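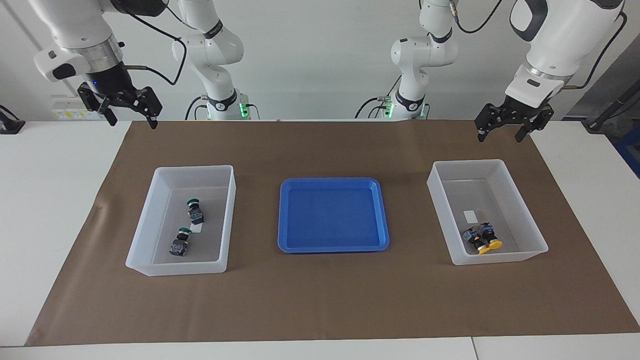 Two-armed sorting station at the Bitmont open day, with green-capped switches in the left bin, yellow-capped switches in the right bin and a blue tray between them.

The Bitmont open day is a yearly public demonstration of automation equipment held at the Bitmont works in Cenemby. It is organised by Bovik, a maker of control panels and switchgear, together with the Molefe training centre. The event takes place in October and is free to attend, although places on the guided tours have to be booked.

History
The open day began as an evening for apprentices and their families. Visitors were shown the panel wiring shop and the test benches, and there was no robotic equipment on display. A sorting demonstration was added when Bovik set up a small automation lab in the former parts store. Tour groups were at first limited to 20 people and were later enlarged to 30, after a second doorway was opened between the lab and the corridor.

Sorting demonstration
The best-known part of the program is the push-button sorting station. It has two white robotic arms mounted at the back of a long white table, each fitted with a black two-finger gripper. Most of the tabletop is covered by a brown paper mat, on which the containers are placed in a row. Translucent white bins hold the switches, separated by cap colour, and a shallow blue tray stands in the centre.

The task is to move switches between the bins and the tray. Staff choose the order of colours before each run, and on some tours visitors are invited to choose it instead. The switches are allowed to lie at any angle - on their sides as often as upright - and the grippers have to approach them from above. A session lasts 40 minutes, including time for questions. Visitors stay behind a line marked on the floor while the arms are powered.

Other activities
The rest of the tour covers cable cutting, label printing and the final inspection of finished panels. Molefe runs a hands-on bench where school groups can wire a lamp to a switch and take the finished circuit home. Light refreshments are served in the canteen.

Access
The works is a short walk from the Cenemby bus interchange, and route 34 stops at the main gate. Parking on the site is reserved for visitors with mobility permits. Closed shoes are required in all workshop areas, and children must be accompanied by an adult.

See also
Bovik
Molefe training centre
Industrial sorting

This page was last edited on 2023-05-01.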